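Looking after old racing helmets, leathers and goggles at home
May
By Gladys Alvarado

Quick one this month, got a gearbox in bits and the kettle's on. People keep asking how I clean the old race kit so this is the lot in one go.

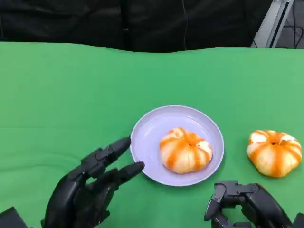

First thing, find out what the shell is before you put anything on it. Fibreglass with proper paint will take a damp cloth and a drop of washing up liquid. Polycarbonate won't forgive you. No petrol, no thinners, no brake cleaner, no "just a dab" of anything from the shelf over the bench. Solvent gets in and the shell crazes, sometimes weeks later. If you can't tell which it is, treat it as the fussy one.

Old stickers. Leave them if they're period, even the tatty ones. Lifting corner? Tiny bit of wheat paste on a cocktail stick, press down with greaseproof paper, leave overnight. If it really has to come off, hairdryer on low, 30 seconds, peel slow, stop, go again. Never a blade. I went through the lacquer on an Ustach lid doing that and I still see it every time I walk past.

Signatures. Don't clean over them. At all. Felt pen comes off with spit, never mind soap. Work up to an inch away and stop there. Keep it out of the sun too, marker goes brown then it goes altogether.

Linings are where the smell lives. Sprinkle bicarb in, leave it a day, hoover out through an old pair of tights stretched over the nozzle so you don't suck up bits of foam. Do it 3 times if it's bad. Don't soak it. The glue on the old linings lets go when wet and then you've got a helmet and a seperate hat. If the foam is going to powder, leave alone and stuff the inside with acid-free tissue to hold its shape. Not newspaper, the ink comes off.

Chin straps: leather ones want a very thin wipe of hide cream, twice a year, no more. Webbing ones, cool water and a soft toothbrush, pat dry. Rusty D-rings, 0000 wire wool and a bit of card behind so you're not scrubbing the strap.

Goggles. Glass lenses are easy, warm water, soft cloth. Plastic ones scratch if you look at them wrong. Rinse the grit off before you rub. Yellowed is yellowed, toothpaste won't bring it back, I've tried. Perished elastic can be swapped but keep the orignal in an envelope with a note of what it came off.

Leathers and fire suits. Padded hanger, wide one, never wire. Cotton sheet over the top, not a bin bag, they sweat. Ottar Lindholm had a lovely jacket in a suit carrier in his loft all winter and it came out green. Mould brushes off outdoors once it's bone dry, mask on, then wipe with a barely damp cloth. Old fire suits don't go in the machine. And don't race in any of it!! Old helmets included. Looks only.

Where to keep it. Spare room, wardrobe, under the stairs. Not the garage, not the loft, not over a radiator. A helmet sits best on a padded head form. Mine's a Sjöberg wig stand from a charity shop with a towel round it, works a treat. Don't hang it by the strap.

If it's in a glass case leave a gap for air and put a sachet of silica gel in the back corner. Dry the sachets out in a low oven when they change colour. LED bulbs only, and turn them off when you're not looking at it.

Last thing, write it all down. Whose it was, where you bought it, what you did to it. Pencil on card, tucked inside. Torbjørn Solberg paid 200 for a lid with no paperwork and the same one with a letter would have gone for a lot more. Photo of each side as well, insurance people like that.

Visors next time if the gearbox goes back together.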